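Re: [zoltis-users] planner keeps going home between drawer grasps
From: Anjana Majumder

Stijn Hoekstra wrote:
> I get 53 timeouts out of 328 episodes on the bedroom scenes, all on
> the dresser. Left arm is fine. Is anybody else seeing this with the
> new collision meshes, or did I break my config?

Hi Stijn,

Your config is fine, I think! I ran the same thing last night on my branch and got timeouts on the dresser too. My guess is the start pose. The right gripper begins so close to the lower drawers that the padded collision check already calls it a hit, so the planner backs all the way out before it even tries for a handle. My start pose, from the head view: 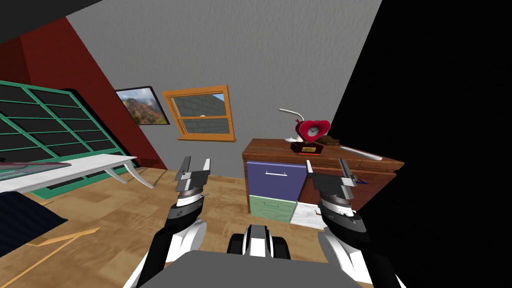 What I'd try, in this order:

1. Drop the padding on the right finger links to zero and rerun seed 1139. If it plans right away, we have our answer.

2. If it still stalls, turn off the dresser mesh and leave only the drawer fronts. (Cyrill did this for Mertens in May and it helped a lot – the hull was way fatter than the furniture.)

3. Send me the log for seed 1393. That one fails for me in a totally different spot and I'd love to compare.

I haven't touched the left arm settings, so please don't copy those from my branch, they're old.

Anjana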